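Tallgate Flat Finger Set for Two-Finger Grippers

Sold as a pair, left and right, with screws. In stock at the Koo counter and online.

Hi, Liam Coughlan here. I look after grippers and fingers at Koo, and I get asked about this set more than anything else on the shelf, so I've given it a longer page than usual. The short version: if you want one pair of fingers that will do lids, knobs and lumpy round things without swapping over between jobs, start with these. If you're picking up screws or playing cards, have a look at the Vuvier narrow tips instead, they're cheaper and they'll suit you better.

We tried the Tallgates on kitchen jobs because that's what most of you are doing lately (going by my inbox, anyway). Lids first. A domed lid with a single knob in the middle is a mean little test for a gripper. The knob is small, it's smooth, and all the weight hangs out past it on every side, so if the fingers close off centre the whole thing wants to swing.

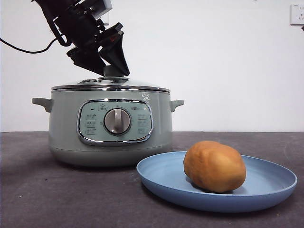
Tallgate fingers on the lid knob of a multicooker.

What I like about them on a knob is how forgiving they are about where you come in. With the Vuvier tips I was fiddling with the approach all morning. With these I taught the position once, came back after lunch, and the arm still closed on it well enough that I stopped touching it. We ran 101 lid lifts in the end, on the slow setting, and lost the lid on two of them. Both were my fault for leaving the grip force down where I'd had it for a bread roll – put it back up before you start!

One thing to watch is height. These fingers are longer than the ones that come in the Prusura box, so if you already have saved positions you'll need to raise them all by 14 mm or you'll be driving the tips into whatever is underneath. Shobha Sundaram in our workshop has written a short how-to and we put a printed copy in with every order.

How they go with a wrist camera

Plenty of people run a little camera at the wrist now, and the question I get is whether wide fingers block the view. They do take up both bottom corners, there's no getting around that, and if your camera is mounted low you'll see a bit of gripper body as well. For lining up on something you still have plenty to work with.
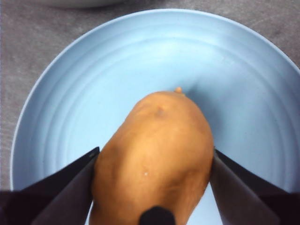
Produce is where the width of these fingers earns its money, and it's the job I'd pick if I had to show someone the set in a minute flat. Carrots roll, onions shed bits of skin everywhere, and anything with a taper tries to squirt out the front when you squeeze it. Broad pads spread the load, so you can hold on without digging in. For a sweet potato on a plate I like to come in from either side with the narrow end pointing away, the stem nub out past the fingertips, and let the pads meet the lower flanks where it's widest. You can also see how much of the plate is left showing past the fingers, right up to the far rim, and that's plenty for a vision model to find the edge of the dish. Amr Abdel Rahman, who does our camera setups, would still rather have the camera tilted up a touch more, and he's probably right.

What you'll need

A two-finger gripper with the standard Tallgate or Prusura bolt pattern. Older Vuvier grippers need the adapter plate, sold separately. A small hex key, which isn't in the bag (I know, I've asked them). Allow some 17 minutes for the swap if you've never done one, and run the open/close calibration afterwards, because the controller won't know the fingers have changed.

What I'm less keen on

The pads mark up. It doesn't seem to hurt the grip, but if you're filming demos for customers you might want a spare pair to keep tidy. They're also too wide to get between things packed close together, so a full cutlery drawer is out. And I wouldn't use them for anything hot until we've had a proper go at it ourselves, which Vimala Nambiar has down for September.

Returns and spares

Unused sets can come back any time in the first month. If you've fitted them and hate them, ring the counter and ask for me or Balakrishnan Raju and we'll see about a swap for the Vuvier tips. Replacement pads are on the spares page, sold in pairs, and the screws are the same ones used across the rest of the Tallgate range.

Page last updated 2023-04-20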